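Giving up the car, one winter in

I sold the car in November. It was a small grey hatchback with a dent in the passenger door, and the man who bought it drove over from Stadum with the money in an envelope and was gone in 10 minutes. I had expected to feel more about it than I did. Mostly I went back inside and put the kettle on.

A few people have asked how it has gone, so I'm writing it down once and can point them at this.

Why I did it

The insurance had gone up again and the garage wanted a new exhaust fitted before the next MOT. I was driving to work and back and to the big supermarket, and not much else. Work is 2 miles away. I had been telling myself for years that I needed the car for emergencies, and when I tried to list the emergencies I could only think of one, a trip to the vet with the old cat, who has since died.

Getting to work

I walk. It takes me 27 minutes door to door if I go along the canal and a bit longer by the main road. The canal path floods near the second bridge after heavy rain, so in January I used the road more than I'd have liked. The pavement on the left-hand side stops without warning by the tyre place and you have to cross over twice.

I leave at ten to eight. I used to leave at quarter past and then sit at the lights on Leltby Road, so the difference in the morning is smaller than it sounds. Coming home in the dark was the part I minded. I bought a clip-on light and stopped minding quite so much.

Shoes

Most of what I've spent has been on my feet. I started out in canvas pumps, which are fine for a dry pavement and no good at all for anything else. They let the water in at the sides and the soles are thin. By Christmas I had moved to a pair of waterproof boots from the outdoor shop, 60 pounds in the sale, and I should have done it in the first week. I keep canvas ones for the office and for summer.

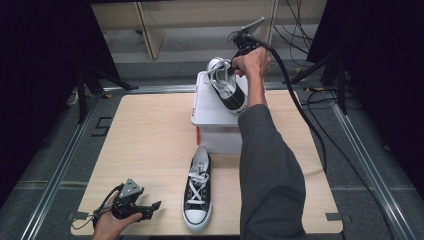
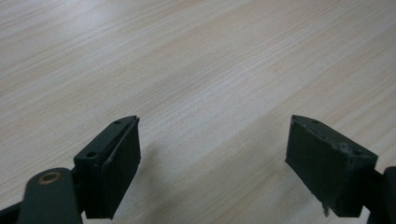
Shopping

This took the most sorting out. For the first month I carried everything home on my back and it was miserable, particularly the week I bought potatoes and cat litter on the same trip (my sister's cat, I was looking after it). Now I get the heavy things delivered once a month – tins, flour, washing powder – and buy the rest on the way home from work. Gusia, the Polish shop on the corner, has better bread than the supermarket and stays open late. Paredes does the vegetables. I throw less away than I did.

I do miss being able to buy compost. I've asked at the garden centre about delivery and the charge is more than the compost.

Visiting people

My friend Moataz Ragab lives out past Stadum and the last bus back is at twenty to seven. We used to have supper at his and I'd drive home. Now either he comes to me or I go for lunch, and we've seen slightly less of each other over the winter. He has offered the sofa but it is a very short sofa.

For anywhere further I get the train, and I've hired a car once, for a funeral. Hiring it was easy enough. Finding somewhere to park it overnight was harder than I remembered.

Money

I haven't kept proper accounts. I'm spending roughly a third of what the car cost me, counting the deliveries, the boots and the train fares. The hire car was the biggest single item.

Would I buy another

Not at the moment. If I changed jobs I might have to think again, and I'd like to see how I get on with a second winter before I say anything too firm. The neighbours have started parking in my space, with permission – they bring round eggs.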